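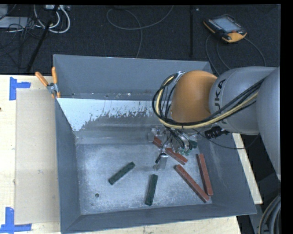 Visit to the Farquharson laboratory, Gistholm
Report for the members' pages, Sep 14, 2019

Our group went to Gistholm by the early train, and we were received at the gate by Niall Gillies. He leads the Narkotero project, and he gave us almost the whole morning. I write this report for the members who could not come. I am a packaging engineer and no robot specialist, so please excuse me if some terms are too simple.

Narkotero studies one old problem: how a robot can take single parts out of a metal bin when the parts lie in any direction. In the usual method, the robot learns from many thousands of attempts, or from computer models of each part. Mr. Gillies wants to see how far one can come with few attempts, if the robot is allowed to choose which attempts are worth making. They call this method Memeo.

The parts are plain rectangular bars in red and green. I had expected something more difficult, but he explained that the simple shape is chosen on purpose. A bar has two good ways to be held and many bad ones, so it is easy to say afterwards why a grasp failed. Also the bars lie sometimes against the sloping wall, or two of them come together with their ends, and then the fingers have little space to enter. These are the positions the group cares about most.

How Memeo works, as I understood it. Before each grasp the program makes a list of possible finger positions and gives to each a number for how sure it is. A normal program takes the surest one. Memeo does this too when it is working "for production", but during learning it takes a grasp for which it is unsure, on the condition that the fingers will not hit the wall of the bin. After the attempt it keeps the result and compares it with the earlier ones that look similar. Attempts which teach nothing new are thrown away — this part was surprising for me, as in our company we keep everything.

The result was presented on a poster in the corridor. With 400 learning attempts, Memeo reached 90 percent successful grasps. The comparison program, which always takes the surest grasp, needed 1271 attempts for the same level. Both were tested with the same arm and the same bars. One learning run with Memeo takes 36 hours, including the time when a person must put the bars back into the bin. Mr. Gillies said openly that this last part is the boring one and that the students draw lots for it.

There was a good discussion about the metal floor of the bin. It is scuffed and it reflects the light in pale clouds, and one of our members asked why they do not paint it. The answer was that a factory bin also looks like this, and a method which needs a clean bin is of small use to a customer. The group did try a matte floor last December. The numbers became better for both programs, but the distance between them became smaller. They have not yet an explanation for it.

Weak points were also mentioned. When a bar stands close to the wall, the unsure grasps are often refused by the safety rule, and so the program learns slowly exactly where it should learn most. A softer finger could help, but then the old results cannot be compared. I asked if the method works with round parts. They have not tested it.

After the laboratory we had coffee and a short talk about student placements. The company members should write directly to the Farquharson office if they can offer one, preferably with a description of the task on one page. Two of us stayed longer to speak about gripper fingers for thin cartons, and I will report separately if something comes out of it.

For those who want to go next time: the entrance is on the river side, not on the main street as the map shows. Closed shoes are required, and bags stay in the lockers downstairs.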